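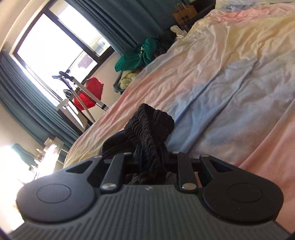

Laine Mockus
Domestic Practice Group, Zusness
August 24, 2022

4. Sorting on the bed

4.1 The bed as a work surface

In most of the homes we visited in Gravavthorpe and Mollemgate, clean clothes went to the bed before they went anywhere else. Of the 226 laundry sessions in the Tahiri diaries, the largest share were finished on a bed, ahead of the kitchen table, the couch and the top of the dryer. Participants gave plain reasons for this. The bed was big, it was near the drawers, and it was at a height where they could work without bending much. Several also said that putting the clothes there meant the job had to be done before anyone could sleep.

The bed was seldom made first. When we asked about this in the follow-up interviews, people told us that making the bed and sorting the wash belonged to different parts of the day, or that the sheet would be changed soon anyway. The surface people worked on was therefore soft and uneven, and it often had a colour or pattern of its own. Figure 3 shows a bundle of black ruched fabric lifted over a creased tie-dye sheet in pink, yellow and light blue, with more bedding at the head of the bed.

Figure 3. Gathered black fabric held above an unmade bed.

The pattern of the sheet matters more than we expected when we planned the study. Participants with plain white or grey sheets reported losing small pale items, mainly socks and face cloths, in the folds. On a coloured sheet, dark garments are easy to see from the doorway, but small pastel pieces may sit in a crease until bedtime. One diary entry from March reads, "Found the other pink sock with my foot." We coded 70 entries as mentioning an item found late, and in most of them the item was close in colour to the sheet.

4.2 Clothes that do not fold flat

Participants had a settled way of dealing with T-shirts, towels and trousers. They could describe the folds without looking at their hands, and two people in the same home usually folded these things the same way. Gathered and elasticized clothing was another matter. Fabric like that in Figure 3, with dense shirring, pulls itself in as soon as it is let go. It has no obvious edge to line up, and when it is picked up in the middle it tends to twist into a loop while any smoother part hangs to one side.

We asked participants to show us what they did with such a piece. Three ways of handling it came up again and again. The first was to lay it on the bed, stretch it by the corners, fold it once and put something heavier on top. The second was to roll it, starting from the least gathered end. The third was to skip folding and drop it into a drawer with underwear, swimwear or scarves, whether or not it belonged there. The third way was the most common among people under 30 and among those who shared a bedroom with a child.

Rolling gave the neatest drawers but took practice. A participant in Mollemgate said she had learned it from her sister and had given up on it twice before it stuck. Eight participants hung their gathered tops, and seven of these complained that the straps slid off the hanger or that the fabric grew longer over time. We did not measure this and report it only as something people said.

4.3 Order of work

The order in which a pile was sorted followed the kind of item more often than the owner. Large flat things came first because they took up the most room and could be stacked out of the way at the foot of the bed. Shirts and trousers came next. Shirred, ruffled and stretchy pieces were pushed aside while this went on, and many were handled more than once before they were put away. In the sessions we sat in on, a garment of this type was often lifted, turned over, set back down and left for the end.

Dark items made this worse. A bunched black garment gives few clues about what it is, and participants had to open it out to tell a top from a skirt or a tube of fabric meant for the hair. Some felt for a seam or a label. Others held the piece up by one end and let it hang. Labels were little help in older clothes, where they had been cut out or had worn smooth.

Homes that kept a separate small bin for these clothes finished sooner by their own account, though they also admitted that the bin was emptied less often than the others. We return to the matter of bins and drawers in Section 5, where storage is compared between the two towns.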